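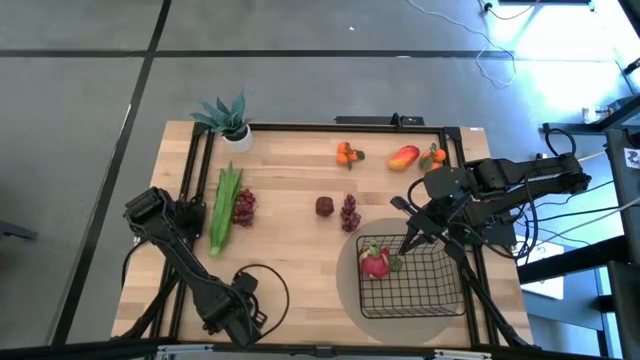

**Evus two-arm table kit, trial unit 3904**
Pre-purchase inspection, February 15, 2026
Inspector: Chibuzor Igwe

- [x] Table frame square, rails tight. *Took a wrench to it anyway. Old habits.*
- [x] Both arms seated firmly at the rails.
- [ ] Cables clear of the joints. *They loop over the arms like garden hose. Valach calls this "service slack." I want clips.*
- [ ] Floor cables covered. *They are not. The quote lists covers as an extra.*
- [x] Emergency stop reachable from the operator's side. *53 inches off the floor, fine for everyone except Chukwu, who sits.*
- [x] Grippers open fully on command, 6 tries per arm. 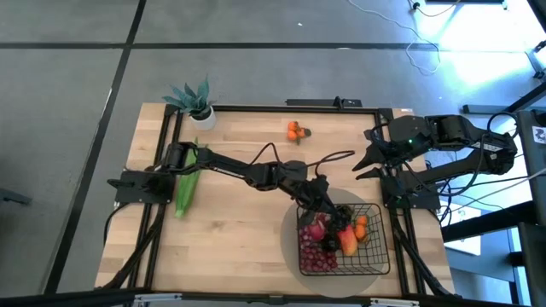
**Can someone reach in to straighten the basket while the arms are powered?**
Only after pressing pause and waiting for both arms to stop. The manual says so on page 14, in the smallest type it owns.

- [x] Basket sits flat on its mat.
- [ ] Pinch points labeled. *The brochure has more warning stickers than the arms do.*
- [ ] Low-speed mode is the default at startup. *It is a menu option, three menus down. Fail.*
- [x] Spare gripper fingers in the box.
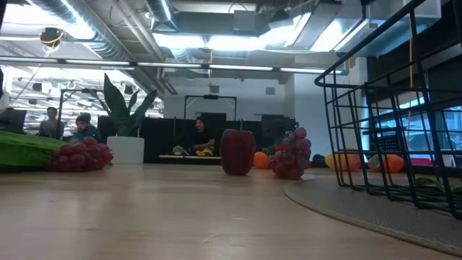

*Produce and wire basket at table height, Skollatley trial.*

**Result:** hold. Three of the four open items cost less than lunch. The startup speed needs a software change, promised for April. I have written "April" in pencil.

Reinspect before signing. Bring clips.

C. Igwe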